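Pandport 茶饮与调酒配方数据说明

这份数据收集以茶为基底的混合饮品配方，共 2,785 条，有含酒精的，也有不含的。整理工作从三月开始，最早的一批来自 Okov 茶室的手写本，后来加入 Dunmore 酒吧的酒单。文字全部重新录入，单位统一为毫升和克。

字段
id：配方编号
base_tea：茶底，例如锡兰红茶、煎茶、茉莉绿茶
steep_min：浸泡时间，单位分钟
spirit：基酒，无酒精时写 none
notes：原作者的备注，保留原来的语气

浸泡时间如果原文只写“泡浓一点”，我们填 5，并且在 notes 里注明是补填的值。

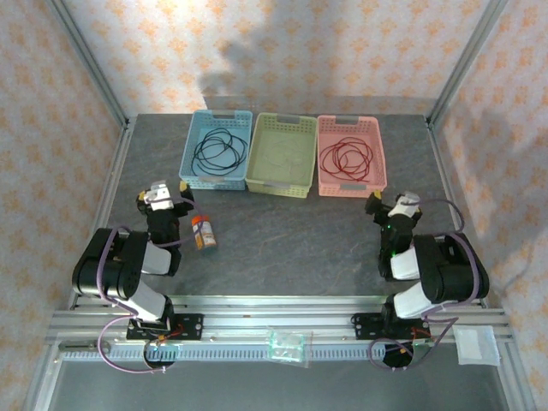
Bradley Haslam 来信说，补填的 5 分钟对煎茶太长，做出来的金酒潘趣会发苦，他建议绿茶类单独留空。我们接受了这个意见，从 0.3 版开始，绿茶类的 steep_min 可以为空值，读取的时候请注意处理。

基酒的写法比较乱。同一种杜松子酒，在不同的本子里有四种译名，现在合并成一个，原来的写法放在 spirit_raw。利口酒没有合并，甜度差别太大，合并以后用量就没有意义了。

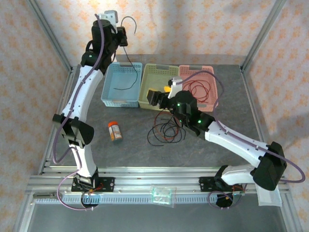 冷泡的配方应该另外分一个文件吧？一位读者在留言里这样问，说冷泡要放一个晚上，和热泡的分钟数放在同一列，画图的时候很难看。暂时没有分开，但是加了 cold_brew 这一列，值为 1 的就是冷泡，大约 400 条。

已知的问题

糖浆的浓度没有统一。Okov 的本子用一比一糖浆，Dunmore 用二比一， 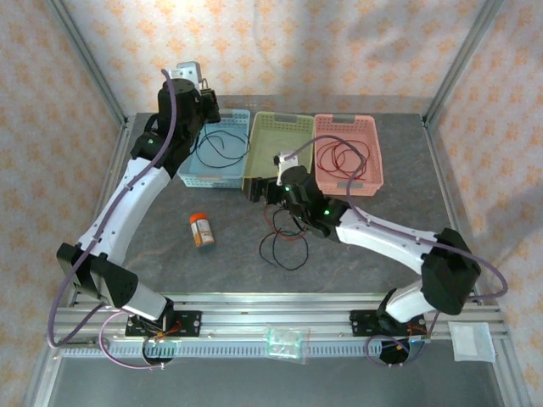
所以比较甜度以前，需要先看 source 字段再换算。另外有 20 条配方只写“柠檬半个”，没有办法换成毫升，我们保留原文。薄荷、姜、柠檬草这些配料有时按片计，有时按克计，也没有全部换算。

Serkell 分册是后来补的，主要是大份的潘趣，一份够一桌人喝。如果要和单杯配方一起统计，请先除以 servings。 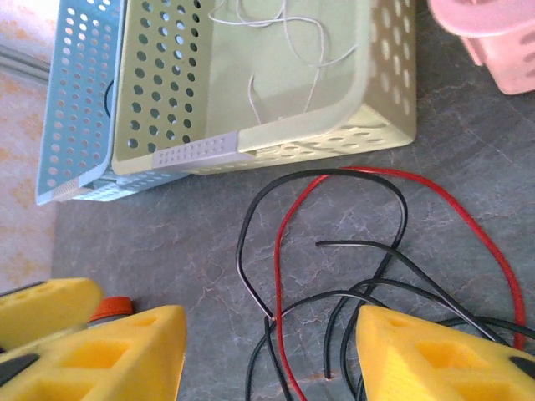 浅绿色收纳篮，内有白色细绳

使用与更正

可以自由用于学习和研究，转载时请写明 Pandport。发现错误请附上配方编号，每星期三晚上集中修改一次。含酒精的配方没有标注酒精度，请不要用它来推算饮用量。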